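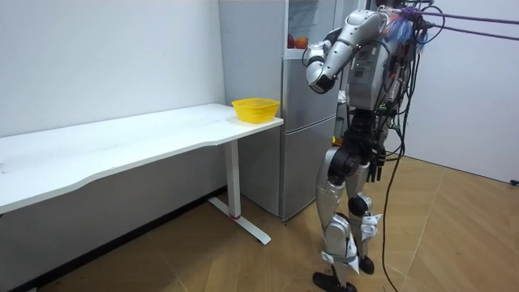 A student from last year's section wrote on the feedback sheet that she could hear the clave fine until the horns came in, and then it was gone. I've kept that remark at the top of these notes ever since, as it describes the whole problem of week six better than my old introduction did!

Listening to Latin Jazz, Week 6
Where the clave goes when you can't hear it

Clave is a pattern of five strokes spread over two bars. One bar has three strokes, the other has two. If the three-stroke bar comes first we call it 3-2, and if the two-stroke bar comes first it's 2-3. You clapped both last week (and most of you kept them going while walking around the room, which is harder than it sounds).

What we're after now is the clave on recordings where no percussionist plays it out loud. It's still there. The bass player knows where it is, the pianist certainly knows, and a good arranger writes every brass figure to sit on it. Once you start feeling it under a busy arrangement you'll want to go back to every record you own.

Son clave and rumba clave

The difference is one stroke. In rumba clave the third stroke of the three-side comes an eighth note later, if you're counting in cut time with eighth notes as the smallest unit. On paper it looks like nothing. In the body it's enormous: the phrase leans back, then has to hurry to meet the two-side.

Clap son clave eight times through, then switch without stopping. Do this with a foot tapping half notes. If the foot wobbles, slow down.

Three places to listen

The piano montuno. Find the bar where the pianist lands squarely on beat one. Very often that is the two-side. The other bar will be almost entirely off the beat.

The bass. The tumbao tends to skip beat one and arrive early, on four of the bar before. Beginners hear this as the band rushing. Sing the bass line by itself before you try to hear it against anything else.

The cáscara, played on the side of the timbales. It fills in the gaps, and its accents will point you to the clave side faster than anything else in the rhythm section.

Listening assignment

Track one is "Rokel," the opener from the Ustolside set. The tempo is 263 to the minute if you count quarter notes, so please count half notes and save yourself the trouble! The tune starts in 2-3. At bar 53 there's an extra bar before the saxophone solo, and the melody comes out on the other side of the clave. The clave itself never flips; the tune has moved over it. Mark on your chart where you first notice.

Track two is "Varela," a slow bolero-son that opens up at the end into a montuno. The first 70 bars have hardly any percussion. Stay with them anyway, the guitar voicings are gorgeous, and the congas coming in afterward feel like somebody opening a window.

Track three, "Jamard," is optional and pretty wild. It's in seven for long stretches, so there is no standard clave to find. Listen for what the drummer puts in its place and write a few lines on it.

For your chart

One line per section, with the bar number, the clave direction, and which instrument told you. Pencil is best. Guesses are welcome if you put a question mark next to them.

Bring your own sticks next week. The spare pairs are getting very short.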